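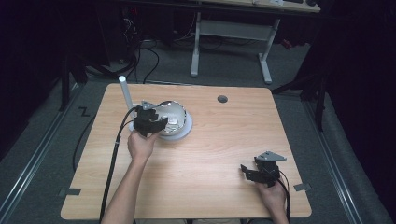

The Table Room at Bevby: A Small Gallery

Welcome in! We've been promising a page about the table room since October, and it's finally up. The room is one of the smaller ones at Bevby, and it's the one we end up spending the most time in — partly because of the light, partly because of the carpet (so kind to dropped screws, so cruel to anyone trying to find them), and mostly because of the table.

If you've followed our Cai page, you know we love a good work surface. Cai is our catch-all name for the corner projects: anything small enough to do on one tabletop, with the parts laid out in reach and put away again at the end. Housings, covers, bases, little posts and stands, things that come apart and hopefully go back together. The big stuff lives elsewhere, and it's welcome to stay there.

We've kept the gallery short on purpose. Scroll slowly, enjoy the wood.

On the tabletop

A white dome on its round base, open on one side so you get a peek at the small metallic piece inside. We have a real soft spot for shapes like this. It could pass for a speaker or a lamp at first glance, and either way it looks terrific against pale wood. The slim white post standing just behind it has a rounded top that goes so nicely with the curve of the dome!

Working with white parts on a light table sounds like a recipe for losing things, and we were skeptical too. We tried a dark mat for a while and went straight back to the bare surface. White on dark glares after an hour under the lights, and on the pale grain you can still pick out an edge or a seam without squinting. Small metal bits show up beautifully. Clear plastic is the one thing we still put in a dish.

The corners

Rounded, all of them, and we will talk about this for as long as you let us. The table before this one had square corners at exactly hip height, and everybody who used the room had the same bruise. When we were looking for a new one, rounded corners went to the top of the list, ahead of size, ahead of color, ahead of price. You can come around the end of the table with both hands full and a tray under one elbow and simply keep walking.

The grommet

There's a small round one set into the upper middle of the top, dark against the wood. We use it less than we expected to. Most cables in this room go over the near edge and down to the floor, and that suits the way we work, standing close in with the job right in front of us. Still, it's a handy landmark. "Just below the grommet" is an address everybody here understands.

The grain

Now for the part we really wanted to show you. From across the room the tabletop looks like one even, pale color, and then you lean in and it's full of movement: long flowing lines on the diagonal, creamy bands that go almost white, then slightly darker streaks of tan and beige. Look up toward the top and over on the left, where the lines tighten up and bend into long oval loops. We could look at that for ages (and have, while waiting for glue).
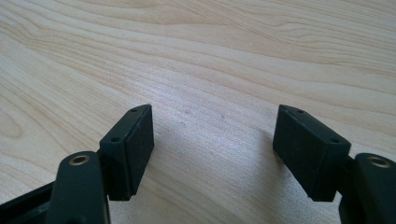

How the table got here

It came from Mitex, in the same delivery as the shelving for the hallway, and the whole order came to $1,747. We had set aside $1,765, so there was just enough left over for a celebratory bag of pastries. They were eaten standing up, well away from the new top, by people holding napkins under their chins.

Choosing it took much longer than paying for it. We went through the entire Mitex sample box, 27 little squares of finish, and lined them up on the windowsill to see them in morning light and then again at four in the afternoon. The grays were handsome and made every part we own look dusty. The reds were warm and lovely and made white plastic look pink. This one kept ending up at the front of the row, no matter who had done the sorting.

A slight gloss was a bit of a gamble. We worried about reflections, and there is a bright patch toward the middle when the lights are on. You get used to it fast, and we've even started using it: tilt your head until a smooth part catches that brightness and any little scratch on the part jumps right out.

Looking after it

We're asked about this more than anything else, so let's put it all in one place.

Wipe it down at the end of the session with a soft cloth, barely damp, along the grain. Dry it with a second cloth. Please don't leave the damp cloth sitting on the table while you go wash your hands and get talking to somebody. We've all done it.

Lift things, don't slide them. A round base with a gritty underside can draw a perfect circle into a finish, and it looks almost deliberate, and it is very annoying.

Tape is fine on the carpet and not so fine on the top. If you need to mark a position, use the paper markers in the drawer.

Hot drinks stay on the hallway shelf. Cold drinks too. Yes, even with a lid!

For stubborn marks we use Wasex, the paste in the flat tin, and a very small amount goes a long way. Put it on the cloth first and then on the table. Work it in gently, leave it for 3 minutes, then buff. If the mark is still there after a second go, leave it alone and write it in the notebook by the door.

Setting up a small-parts session

A few habits that have made our sessions calmer and a lot more fun.

Put the main piece in the upper half of the table and keep the near half clear for your hands. It feels wrong at first, as if you're reaching too far, and then you notice that your forearms have somewhere to rest and your shoulders have come down from around your ears.

Turn the open side of a housing toward the person doing the work. Obvious, sure, but you'd be amazed how often we've set a piece down facing the wrong way and then all leaned over it like giraffes.

Tall thin parts go toward the back. A post near the front edge will be caught by a sleeve sooner or later.

Check the cables before you step away. Anything that trails off the table wants a bit of slack, and a loop on the floor should sit where you aren't going to walk.

Come and see it

The table room is open whenever the rest of Bevby is, and you're welcome to bring a Cai project of your own, finished, half finished or in a shoebox in a great many pieces. Mornings are quieter. Late afternoon is when the wood looks its best, if that sways you. Cloths are on the hook, Wasex is in the top drawer, and the dish for clear plastic parts lives at the far end of the shelf. Please put the lid back on it when you go.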